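Follivari Bench Cell Setup Kit: review
Filed under: Tools, Small Arms, Maintenance

The Follivari kit comes in a grey case with foam cut-outs, and one of the cut-outs has nothing in it. I spent a good part of my first evening looking for the missing piece. It's listed on page two of the booklet as "reserved". So that is how we began.

What you get for $852 from Skeltel, before shipping, is everything Follivari thinks a person needs to put a small tabletop arm on a bench and keep it there. There is a steel base plate with slotted holes, a pair of clamps, a torque driver with a set of hex bits, a bag of cable clips and soft hook-and-loop ties, a pointer that screws in for checking position, a laminated grid sheet, a pot of marking paint and a logbook. The logbook is the nicest object in the case. It has a ribbon.

I should say what I use it on. Mine is a sorting cell: one arm, a white table, a wooden puzzle board and some plastic bowls. The pieces come off the board and go in the bowl they belong in, and then I put them all back so it can be done again. It's light work as far as load goes. It is murder on cables and on anything you thought was aligned, and those are the two jobs this kit claims to be for.

Base plate and clamps

Very good. The plate is heavier than it needs to be, which I mean as praise, and the slots line up with more bolt patterns than the booklet admits to. The clamps have wide rubber feet and didn't mark the table. My old setup was held down by two hardware-store G-clamps and optimism, and by the end of any week the arm had crept far enough toward the wall that the board needed a nudge every morning. With the plate fitted I stopped nudging. I did check the clamps each Monday as the booklet asks, and for a month the answer was that they were tight. I recorded this in the logbook, with the ribbon.

One complaint. The clamp handles swing out past the table edge at hip height. You will learn where they are.

Torque driver

Fine. It clicks when it should and feels like a proper tool. The bits are decent steel but they're held in a rubber strip that lets go of the smallest one whenever the case is closed with any spirit. I have found that bit in my shoe.

Follivari prints a generic torque table inside the lid and tells you, in very small type, to use the arm maker's figures if they differ. They will differ. Do what the arm's own manual says and treat the lid as decoration.

The marking paint goes across a bolt head and onto the part beneath, so you can see at a glance if anything has turned. I was prepared to sneer at paying for a pot of yellow paint, and I've ended up using it on everything, including the legs of the table and the kettle lid.

Pointer and grid sheet

This is the part I bought the kit for and it's the part I'm least sure about. The idea is sound. You screw the pointer in where the gripper goes, tape the grid to the table, drive the arm to a handful of crosses and write down how far off it is. Move the base, do it again, stop when you're bored or it's good enough.

The trouble is that on a lot of small arms you have to take the gripper off to fit the pointer. Then you put the gripper back on, and whatever you learned about the pointer is now only loosely true of the fingers. I got better results leaving the gripper alone, closing it on a sharpened pencil stub and using that. The pencil was not included.

The grid sheet also arrives rolled and wishes to remain rolled. I flattened mine under a Baumgartner catalogue for 30 hours, and one corner still lifts. Skeltel's product page calls the sheet "rigid when flat", and I suppose so is carpet.

For sorting puzzle pieces, you do need this to be reasonably right. A chunky numeral standing proud of the board will forgive a sloppy approach. A flat shape sitting down in its slot will not, and the fingers will scrape along the print until you hit stop. If you're only dropping things into bowls you can be out by a fair bit and never know. My advice is to check the grid at the ends of the board and skip the bowls entirely.

Cable clips and ties

The clips are stiff black plastic with an adhesive back and they come off warm metal the way a plaster comes off in the bath. I had three on the upper link on the first afternoon and three on the floor the following one. The soft ties are much better. They hold, they come undone without scissors and they don't bite into the jacket. Follivari could throw the clips out and double the ties and I would add half a star.

Where I part ways with the booklet is on routing. It wants the gripper cable strapped close along the arm all the way to the wrist with "minimal slack". Do that, then turn the wrist as far as it goes with the power off and your hand on it, and feel what happens at the connector. Mine pulled hard enough that I stopped well short of the end. So I undid the last ties and let the cable have its head past the wrist. It's ugly. It crosses things. You have to plan moves so it doesn't sweep across the work, and you have to remember that it's there when you put your own hand in.
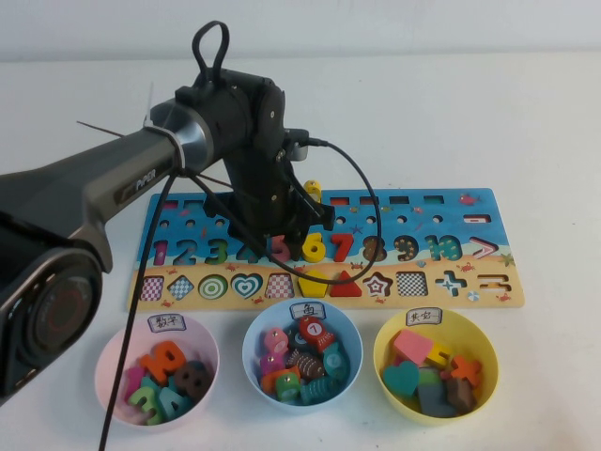

One reader, on the earlier version of this review, objected that a big free loop is asking for trouble, that sooner or later the gripper closes on it or a piece gets hooked and carried off, and that a small swivel bracket at the wrist would let the cable run short with no strain on it at all. The same comment went on to say that anyone sorting loose parts should be checking the cable jacket at the start of every session, and that Follivari's monthly interval was written for arms that mostly stand still.

I agree with the second half completely and have moved my jacket check to the start of each session. Run it through your fingers, wrist end first, feeling for flat spots. The bracket I'm less keen on. I tried the Previs one, which is sold for this, and it added a lump right where I need clearance when the gripper goes low over the board. On a cell that picks from open space I'd probably fit it. On mine it went back in its bag after a couple of days, and I've kept the loop, with one soft tie further up so that any tug lands there first.

The logbook

I've mentioned the ribbon. The pages are ruled for date, task, reading and initials, and there's a column headed "Remarks" that's about as wide as a thumb. I would like more room for remarks. Mine run to things like "8 and 9 swapped again, my fault, put board back wrong", and that takes up four lines.

Put labels on your bowls too, by the way. Paper and tape will do. It isn't in the booklet, but emptying a session's worth of pieces back into the wrong bowl is the commonest fault in my whole log, and the arm hasn't been responsible for any of them.

Should you buy it?

If your arm is already bolted to something solid, no. Get a torque driver, a pot of paint and a bag of soft ties, and keep the rest of your money. If you're starting from a bare table and you'd like it all to turn up on the same day, the plate and clamps are good enough that I don't regret it, though I'd wait for one of Skeltel's sales.

Base plate and clamps: 5 out of 5
Torque driver: 4 out of 5
Pointer and grid: 2 out of 5
Clips: 1 out of 5
Ties: 5 out of 5
Logbook: 4 out of 5, would be 5 with wider remarks

Follivari replied to my email about the empty cut-out. It is for a future accessory. They couldn't tell me which one.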